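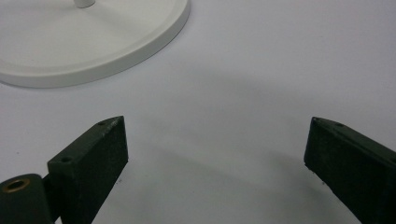 Packing donated household goods for shipment to the islands

Parish and school groups that send goods to island communities in the Pacific lose more of each shipment to moisture and crushed cartons than to theft or misrouting. The notes below cover kitchenware, tools, linens and paper goods. They assume sea freight, a transfer to a smaller boat, and a period of storage at the receiving end in a building without air conditioning.

Sorting

Sort by material before sorting by recipient. Metal, cloth, paper and plastic each need different treatment, and a mixed carton has to be packed to the standard of its most delicate item. Remove batteries from everything. Cells left in a flashlight or radio will leak at shipping temperatures and ruin the contacts. Send new batteries only if the carrier has agreed to accept them in writing.

Electrical goods should match the supply at the destination. A 120-volt appliance from a US kitchen is no use on a 240-volt line without a transformer, and a transformer able to run a kettle weighs more than the kettle. Leave heating appliances out. Hand tools and manual kitchen equipment are a better use of the space.

Cleaning and drying

Wash cookware in hot water with plain dish soap and rinse twice. Dry with a towel, then leave the pieces open on a rack overnight. Lids go in separately from pots. A lid taped in place traps whatever moisture is left inside.

Cast iron and carbon steel need a thin coat of food-grade mineral oil, wiped on and then wiped almost entirely off. Wrap in brown paper. Newspaper holds moisture and transfers ink.

For saws, chisels and garden tools, remove rust with 400 grit wet-and-dry paper and light oil, wipe clean, and coat with paste wax. Wax stays put better than oil in a warm container. Sharpened edges get a sleeve of folded cardboard, taped to itself and not to the blade.

Linens and clothing must be fully dry. Cotton that feels dry straight from the machine often isn't, particularly along seams and hems. Let it hang for a further 6 hours indoors before folding. Don't add mothballs. The smell is hard to remove and the vapor softens some plastics. Seeds, leaves and soil caught in cuffs or shoe treads can cause the whole consignment to be held at quarantine.

Cartons

Use new double-wall cartons and keep each one under 20 kg. They will be lifted by hand several times, sometimes from a boat to a beach. Line each carton with a heavy plastic bag, put the goods in, add desiccant, press out the air and close the bag with a twist and a cable tie. Tape the bottom seam of the carton in an H pattern, inside and out.

Desiccant packs should come out of their sealed wrapper last, just before the bag is closed. Packs left on a bench through a humid afternoon are already spent. The indicating type can be checked by color; follow the maker's chart, as the colors differ between products.

Glass jars are worth sending if they are straight-sided and the lids seal. Stand them upright with cardboard dividers. Fill the jars with small dry items such as thread, buttons or fish hooks.

Labels and lists

Write the carton number on three sides and the top in permanent marker. Printed labels fade or peel. Put one copy of the contents list inside the plastic liner and send another ahead by email. The list should give quantity, material and whether the item is new or used. Entries such as "misc. kitchen" tend to be opened for inspection.

Otakar Kopecký, who packed for the Muriithi school appeal, adds a strip of colored tape to cartons holding anything needed in the first week. It can be seen from the back of a dark shed and needs no translation.

On arrival

Ask the receiving group to stack cartons on pallets or timber, clear of the floor and the walls. Once a liner has been opened it should be emptied. Used desiccant can be thrown out, and the liners rinsed, dried and kept for storing rice or bedding through the wet season, which in much of the region runs from November to April.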